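Sealing a marble benchtop, how often and with what?

Posted in Kitchens and Laundries by Hema Naidu

Hello all, I hope someone can put my mind at ease. We moved in at the start of April and inherited a brown marble benchtop, a gorgeous thing with pale veins running all through it, and I'm frightened of it! My last kitchen was laminate and you could have parked a car on it. The previous owners left half a bottle of Clastelik under the sink with the label mostly worn away, so I don't know if it's a sealer or a cleaner. I've already got a dull ring near the kettle where my son left a cut lemon overnight (he's been spoken to). Can the ring be fixed, and should I be sealing the whole lot before winter? I was quoted $641 to have someone come out and I nearly fell off my chair.

Hélène Kennedy
Replied 7.40 pm, 12 people found this helpful

Oh Hema, breathe, love. I've lived with marble through two kitchens and three teenagers. First, put a few drops of water on the bench and go and have a cuppa. If the stone has gone darker under the drops when you come back, it wants sealing. If it hasn't, leave it alone for now and try again in six months or so.
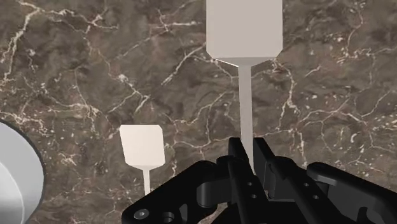 Hélène Kennedy | Member, Kitchens and Laundries | 500 posts

The ring is a different matter, I'm afraid. Lemon etches the polish, so it's a mark in the surface and sealer won't shift it. Mine came up nicely with marble polishing powder, a damp cloth and a good deal of elbow grease. Try a hidden corner first, and only if your bench is a polished one. For everyday cleaning I use warm water with a tiny squirt of dish soap, then dry it with an old tea towel. No vinegar, ever, whatever your mother-in-law tells you.

tama_2000
Replied 9.15 pm

Chuck the mystery bottle. We've got granite so can't help with the ring, but the quote sounds steep to me. Get another one.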